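Belay gets a new planner, and I get to move the pieces around

I've been writing these little update items for the Plodgate newsletter since November, and this is the first one where I get to talk about my own corner of the work, so bear with me! The planner branch of Belay (our motion stack, for anyone who joined recently) got merged at last, and the chess task is the first thing we pointed it at.

Why a tiny board? It was Rozália Pintér's idea. A full set takes ages to reset in the simulator and most of the trouble shows up with a handful of pieces anyway – tight neighbors, pale pieces on pale squares, and a wrist view that bends every straight line you own. So she built a five-by-five version and put five pieces on it, and we've all been staring at it ever since.
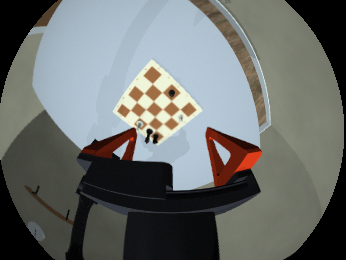 Wrist view from the simulated chess task, fingers open below the board.

The two black pieces side by side near the bottom corner are the ones I care about. The old planner picked a grasp for one piece and treated everything else as flat table, so a neighbor that close was asking for trouble. The new one keeps a rough volume for every piece the detector reports and checks the open fingers against all of them before it commits to an approach. Levente Kun wrote the checking code and I wrote the part that complains when it takes too long (guess which one got more review comments).

We ran 1356 episodes on the merged branch. The planner found a clear approach in 726 of them on the first try, and in another 490 after it turned the wrist and asked again. The rest went to the fallback, where the arm backs off and looks from higher up. I was hoping for a better first-try number, to be frank, but Levente says the layouts are mean and I believe him, he wrote those too.
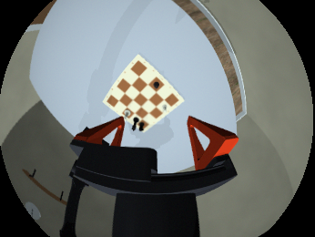
Issue 11

Perception is the other half of it. Pei-shan Pan has been fighting with the pale piece by the lower-right edge, the one standing on a cream square. It blends right in, and the detector likes to drop it for a few steps and then bring it back a little to one side. Her fix is in Drikach, our tracking module: it now holds on to a lost piece for a while and lets its volume grow until the detector agrees again. That makes the planner more careful near that edge, and slower too, so there's a setting for how long it waits.

If you want to try it, update Belay and Drikach together. The old tracker with the new planner will start up fine and then plan around pieces that have already moved, which cost me most of an afternoon. Send bug reports to Levente, and odd layouts to Rozália – she collects them.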